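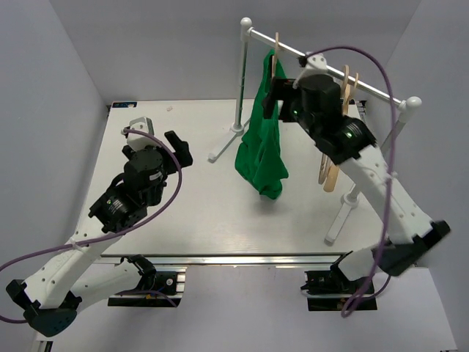 Protokoll der Arbeitsbesprechung Garderobe und Textilpflege

Ort: Besprechungsraum Pundum
Datum: Dezember 2019
Teilnehmende: Werkstatt, Einkauf, Textillager, Protokollführung
Verteiler: Teilnehmende, Firma Setiawan zur Kenntnis

TOP 1 Protokoll der letzten Sitzung
Das Protokoll wird mit einer Änderung genehmigt. Unter TOP 4 ist »Fletosska« statt »Hoklow« als Lieferant der Kleiderbügel einzutragen.

TOP 2 Tischgarderobe
Die weiße Garderobe mit waagerechter Stange und zwei Pfosten bleibt als Standardaufbau auf der Tischplatte in Gebrauch. Die Schrägstellung zur Tischkante wird beibehalten. Lange Teile müssen frei hängen und dürfen die Platte nicht berühren. Das grüne Textil erfüllt diese Vorgabe, der Abstand am unteren Ende ist jedoch gering. Längere Stücke werden künftig doppelt gelegt aufgehängt.
Die Endkappen der Stange sind vor jedem Einsatz auf festen Sitz zu prüfen. Das Textillager meldet, dass sich an einem baugleichen Exemplar im Juni eine Kappe gelöst hat. Ersatz liegt bei Hoklow vor, Lieferzeit 8 Tage.

TOP 3 Kleiderbügel
Verwendet werden ausschließlich die hellen Holzbügel. Der Bestand beträgt 60 Stück, davon 22 mit rauer Oberfläche. Die rauen Bügel werden ausgesondert und nachgeschliffen. Bei feinen Geweben besteht sonst die Gefahr, dass Fäden gezogen werden.
Der Einkauf schlägt vor, weitere 30 Bügel bei Fletosska zu bestellen. Rückfrage der Werkstatt zum Hakendurchmesser: Die Haken müssen ohne Druck über die Stange passen. Der Einkauf fordert ein Muster an. Die Bestellung wird bis zu dessen Prüfung zurückgestellt.

TOP 4 Handhabung schmaler Teile
Schmale Holzteile sind mittig zwischen den Backen zu fassen. Die Innenkanten der Fingerspitzen werden auf Ausfransungen kontrolliert und bei Bedarf erneuert.
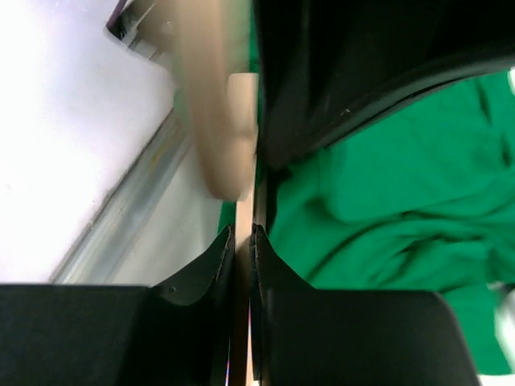 Abb. 2: Helles, schmales Teil zwischen den Fingerspitzen, Scheuerstelle am linken Finger

Die Werkstatt ergänzt den Prüfpunkt »Scheuerstellen« im Wartungsblatt. Ein Grenzwert wird vorerst nicht festgelegt.

TOP 5 Aufhängen und Falten
Das Textillager beantragt, Stücke mit ungleichmäßiger Unterkante nicht nach dem Saum auszurichten. Maßgeblich ist die obere Auflage am Bügel. Längsfalten werden nach dem Aufhängen nicht ausgestrichen. Der Antrag wird angenommen.

TOP 6 Offene Punkte
Musterbügel Fletosska: Einkauf
Endkappen Hoklow, Bestellung: Einkauf
Nachschleifen der Bügel: Werkstatt
Wartungsblatt, neue Fassung: Werkstatt
Übersicht der Textillängen an Setiawan: Textillager

Der nächste Termin wird schriftlich mitgeteilt.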